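Willgate news: reusable cutlery, and who does the washing up

Another month, another promise that the Willgate lunch club will stop throwing things away. Erkard, the firm that supplies our meals, now wants us to drop throwaway forks and spoons by June. It says the change will save the club 80 pounds a month. I have asked twice how that sum was reached and have yet to see any workings.

Reijo Jääskeläinen, who speaks up for the plan at every meeting, told members that "the savings speak for themselves". They may do, but they have not spoken to me. The quote leaves out hot water, and it leaves out the 18 hours a month that somebody will spend at the sink.
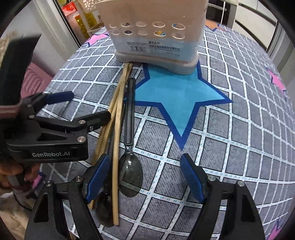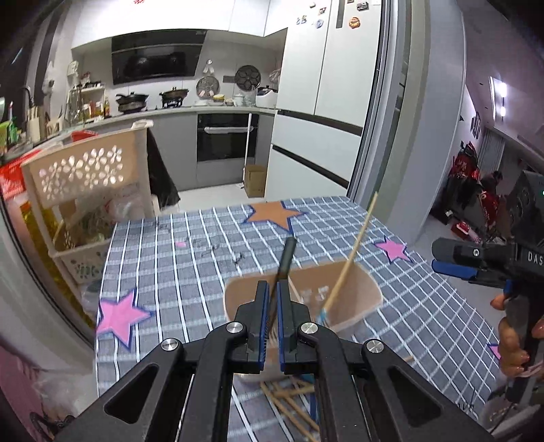
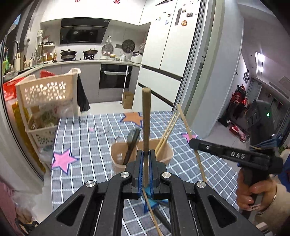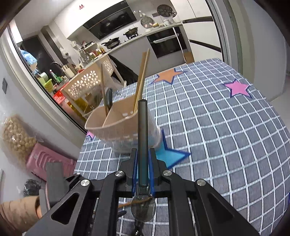

Wadby tried the same thing and gave up after seven weeks. Munther Hamdan, who ran the kitchen there, says the washing was manageable and the losses were not – nearly 15 spoons went missing in the first fortnight. Storage is another sore point. A plastic caddy like the beige one with the spatula and chopsticks in it is fine for a single table, but we would need one for each, and Erkard has not priced those either.

I am not against the idea. I would simply like to see a full bill before we vote. Saturnino Cuesta has agreed to put the questions to Erkard in writing, and any reply will be printed in the next issue. Members who want to add a question should hand it to Jouko Turunen at the door.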